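Zidby Community Help
Accounts, Saves and Purchases

Free monthly games: do I keep my save if my membership lapses?

Posted by Ruairi Gunn
6 replies, 2694 views

I've had a Zidby Plus membership since last October and I've been claiming the free games each month, even the ones I didn't think I'd play. One of those was Malano, the puzzle platformer, and I'm now 40 hours into it. I also claimed Zurnia at the same time but haven't downloaded it.

My membership runs out in 8 days and I don't want to renew straight away. I've read the membership page twice and it says that claimed games "remain in your library", but it also says an active membership is needed to play them. It doesn't say anything about saves.

What I'd like to know is whether my Malano save will still be there if I come back in a few months, and whether I should buy the game outright before the membership ends or wait for a sale. I play on the home console and on the handheld, and I've been using cloud saves to move between the two.
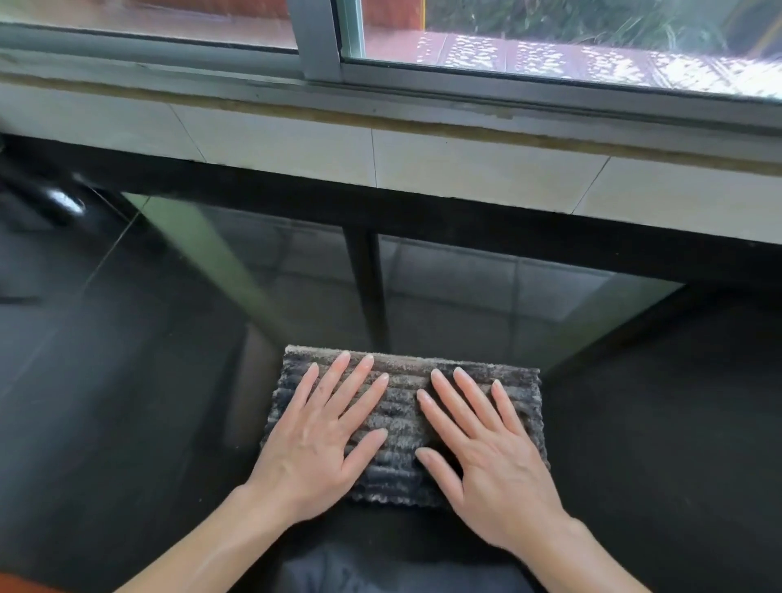 I should add that the console save and the cloud save don't match at the moment. The handheld has the newer one, from chapter 6, and the console is still showing chapter 4. I haven't been asked to choose between them yet because I haven't opened the game on the console for a while. If the cloud copy goes when the membership ends, I'd like to know which one I'm left with.

I tried the support chat and was told to "check my subscription status", which I had already done.

Thanks in advance.

Sachiko Wada
Marked as helpful

There are two separate things here, the licence and the save.

The licence for a claimed game is tied to your membership. When the membership ends, Malano will stay in your library list with a padlock on it and won't start. If you rejoin later, the padlock goes and you can download and play it again without claiming it a second time. The same applies to Zurnia. You don't have to download a game for the claim to count.

The save is stored in two places. The copy on the console or handheld is yours and isn't touched when the membership ends. It stays there until you delete it or reset the machine. Deleting the game to free up space doesn't delete the save unless you tick the box that says so, and on the handheld that box is ticked by default, so watch out for it.

The cloud copy is different. Uploads and downloads stop on the day your membership ends. The files are held for a while after that, but I wouldn't rely on it. I let mine lapse over a summer and most of my saves came back, but one racing game had nothing.

For your mismatch, do this before the membership runs out:

On the handheld, go to Settings, then Saved Data, then Cloud, and choose Upload Now for Malano. Check that the time next to the file has changed.

On the console, go to the same menu and choose Download. Don't start the game first. If you start it, the console may make a new autosave from chapter 4 and try to send that up as the newest file.

It will ask whether you want to replace the local save. Say yes, as long as the one on offer is the chapter 6 one.
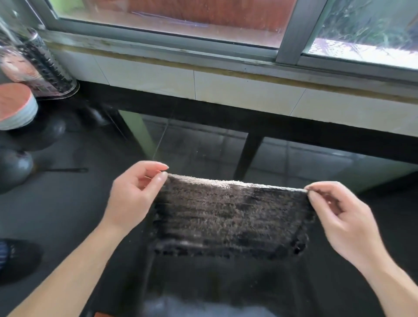
Once that's done, open the game on the console and load it to make sure you're in the right chapter. You'll then have the newer save on both machines and it won't matter much what happens to the cloud copy.

If you have a USB stick, the console can also copy saves to that from the Saved Data menu. The handheld can't.

As for buying it, a bought copy uses the same save as the claimed one, so your 40 hours will carry over. The one catch is region. If you buy from a different regional store to the one you claimed from, it counts as a different game and the save won't show up. I'd wait for a sale if you're not in a hurry to finish.

goossens_fan

I just leave mine on auto renew and have never had a problem. Malano gets much better after chapter 7 by the way. Goossens said there was going to be a sequel but I haven't seen anything about it lately.

Not sure about the save thing, I think it's kept for ever? That's how it worked on my old console anyway.

Ruairi Gunn

Thanks Sachiko, that worked. The upload on the handheld failed the first time with a message about storage, so I removed some old saves from the cloud list and tried again. The console now loads chapter 6 with everything I'd collected.

I hadn't noticed the ticked box on the handheld. I've deleted a couple of games from there already, so I'll have to see what's left of those.

I'm going to let the membership end and put Malano on my wish list. The Zidby store does send an email when something on the list is reduced, or it has done for me before.

Sachiko Wada

Good. For the games you've already deleted, look in the cloud list while you still have the membership. If automatic upload was on, there should be a copy of each one there, and you can bring them down to the console even if the game isn't installed.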